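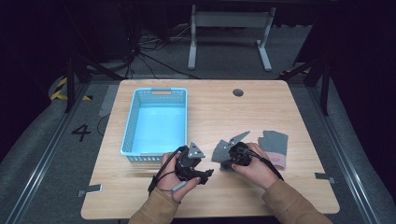
The Trokham reading support program has been running at Takow Primary since July, and this report covers the period up to February 18, 2025. The grant from the Brilmont fund pays for one reading tutor, a part-time aide, and the setup of a separate room for small groups. The room is finished and in daily use. It has a light wooden tabletop to work at and dark grey carpet on the floor, and the carpet has done more for the noise than we expected. Students who lost their place whenever a chair scraped next door are now getting through a full passage.

Enrolment
We planned for 40 students and have 40 on the list. Most were referred by their classroom teachers after the mid-year reading check. A few came through parents who asked directly. Two families moved out of the district before the holidays and their places were filled from the waiting list, so the start dates are uneven and the results for those two students should be read with that in mind.

Sessions
Each group meets three times a week before the lunch break. We changed this from the last period of the day, when the younger students were tired and bus students were being called out early. Kenta Fukuda takes the groups and Qistina Liem covers the one-on-one time. We have held 100 group sessions so far. Sessions lost to the heating repair were made up over two weeks, apart from one group that clashed with swimming.

Results
All students were tested at the start and again before the holidays with the same passage reading check. The clearest gains are in accuracy. Speed has moved less, and among the oldest students it has hardly moved at all. In that group, 11 students are still reading well below their grade and will stay in the program until the end of the year. Comprehension was marked by classroom teachers, who did not all use the scoring guide the same way — we would not rely on those figures and have left them out of this report. 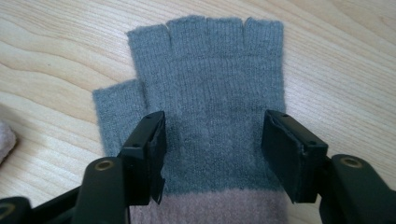

Marlina Osman wrote to say that the gains in accuracy match what she hears in her own classroom, but that students are missing the same part of math every time they are pulled out. She asked whether the groups could rotate. We have looked at it with her and will try a rotating timetable for the rest of the term.

Home reading
This is the weakest part of the program. Reading logs were sent home weekly and around 11 came back in a normal week. Irfan Sumampouw phoned families to ask why. The usual answers were shift work and not having books at the right level. We have moved to a book bag that goes home on loan, with no log to sign, and the teacher simply asks the student about the book when it is returned.

Budget
Spending is on plan for wages and under plan for books, as part of the Rondonuwu Books order is on back order. Furniture went slightly over and the difference was met by the school. We ask that the unspent book money be carried into next term.

Next steps
Second round of testing, with one person marking comprehension
Rotating timetable for all groups
Replacement of damaged readers in the lower levels

Prepared by Hafiz Lumbantobing, program coordinator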